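Change the pads before they tell you to

Opinion

At the shop where I work we have one small cell that handles phones. It has a table, one arm, a two-finger gripper and a camera at the wrist. It picks a phone up off the table, turns it, and puts it in a test nest. I have looked after it since July, when I took it over from Yaw Wumbei, and I have come to think that we, and most places our size, look after the wrong end of the machine.

The arm gets all the attention. There is a binder for the arm. It has a greasing schedule, a brake check, a page for the backup battery and a place to sign. The controller has its own page. The gripper has half a page, most of it about the cable. The finger pads, the only part of the whole cell that ever touches a customer's phone, get one line: "Inspect, replace as needed."

I think that line should be taken out of every maintenance sheet it appears in. "As needed" means after a drop. It means somebody waits for a phone to slide, looks at the pads, sees they are worn and writes down that they were needed.

Our pads are black and grainy, a bit like fine sandpaper to look at. They pick up specks. Lint, dust, whatever is on the back of the phones when they come in. Phones arrive from people's pockets and the bottoms of bags, and most of it is too small to bother with until it builds up. A speck under a pad does two things. It takes away some of the grip, and if it is hard enough it can mark a glossy back. The second one is worse, as a dropped phone gets noticed right away and a fine scratch gets noticed by the customer.

When I started, the habit was to wipe the pads at the end of the shift if there was time. I kept a notebook for a while. I wrote down every missed pick and every slip, and the count on the controller when it happened. On a fresh pair of pads, the first slip came at 788 picks. On the next pair, wiped every 200 picks with a dry brush, I had no slips at all before I took them off. That is two pairs of pads and I don't claim more for it than that. It was enough for me to change what I do.

Zuweira Sowah, who runs the line, did not like the idea of stopping every 200 picks. Her argument was fair. A stop is a stop, and the door has to be opened, the arm has to be parked and the cell has to be reset. I timed it over several days and the longest one was 395 seconds, on a morning when I had left the brush at the other bench. The usual stop is much shorter. We settled on doing the brushing when the tray is changed, which comes close enough to 200 and costs nothing extra.

The other thing I would argue for is cleaning dry first. The sheet that came with our Relix pads says a damp cloth is fine, and maybe it is. What I have seen at our bench is that a damp cloth pushes the fine dust down into the grain, and you end up with a pad that looks clean and black and grips worse. A stiff nylon brush, across the pad and then along it, with the fingers open as far as they go. Then a piece of tape pressed on and pulled off. If the tape comes away with a lot on it, do it again. Only after that the cloth, and let it dry before you close the door.

Sena Ametepe, who did the original setup, thinks I have this backward and that the real fix is force. Her view is that if a phone slips, the grip force is too low, and a pad with a little dust on it should still hold if the force is set right. I don't agree. We turned the force up once, on her advice, and it did hold. It also hides the problem. With the force high, a dirty pad works just as well as a clean one, up to the day it doesn't, and in the meantime you are squeezing grit into the side of someone's phone. I would sooner have a force setting that complains early. We run ours lower now than we did in the spring.

There is a cost side to this and I won't pretend otherwise. A pair of pads is not much money, but swapping them means checking the finger alignment again, and that takes care. There are 14 steps on the card I wrote for it, and the ones people skip are the last three, where you close the fingers slowly on the gauge block and look for daylight at the tips. If one tip touches first, the phone gets turned a little at every pick, and you will spend a day blaming the camera. I have done that. I had the camera off and recalibrated before I thought to look at the fingers.

My suggestion to anyone with a cell like ours is simple. Put a number on the pads. Pick one from your own notebook, since mine won't suit your parts or your dust. Write it on the sheet where "as needed" used to be, and change them at that number even when they look fine. Keep the old pair in a bag with the count on it so the next person has something to compare against. And look at the pads up close, in good light, with the fingers open. From outside the door they always look all right.

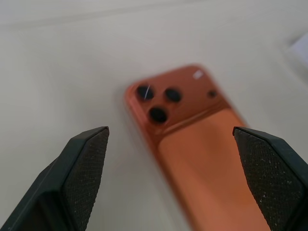 Fingers open over an orange phone, with pale specks on both pads.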